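Notes on a school timetable change
14/01/2025

Kettler School moves to a four-day rotating timetable in February. I teach math there and sat in on most of the planning, so I am writing down how it works while I still remember.

The old schedule had seven fixed periods. The new one has 4 long blocks a day, with 17 block types spread over a two-week cycle. We built it in Woltix, which accepts room limits and staff hours as hard rules and treats everything else as a preference.

The first run left 173 clashes. Most came from science labs being entered as ordinary rooms. Once the lab tags were fixed, a second run brought the list down to 2, both in music.

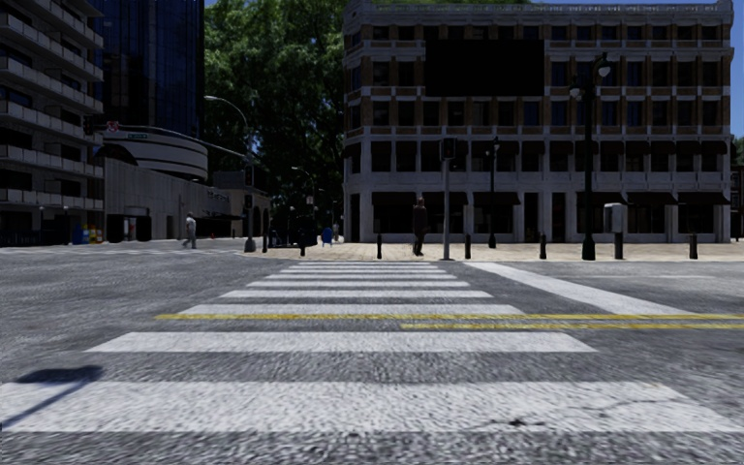
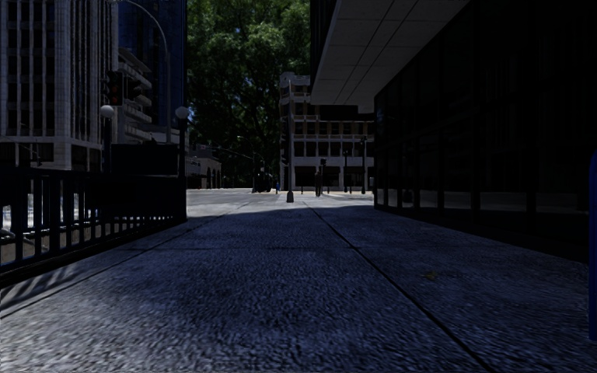
Images: Zevska

The music clashes had to be solved by hand. Choir and the upper strings group share a teacher, and Woltix will not split a block. We moved choir to the last block and gave strings the slot before lunch.

Students who take classes at the Stosetance campus are a separate problem. The bus ride can use up to 17 minutes of a block, so their first class after the transfer is always a study period. I would have preferred an elective there.

Printed timetables go out with the report cards. Room changes after that date will be posted on the board outside the office.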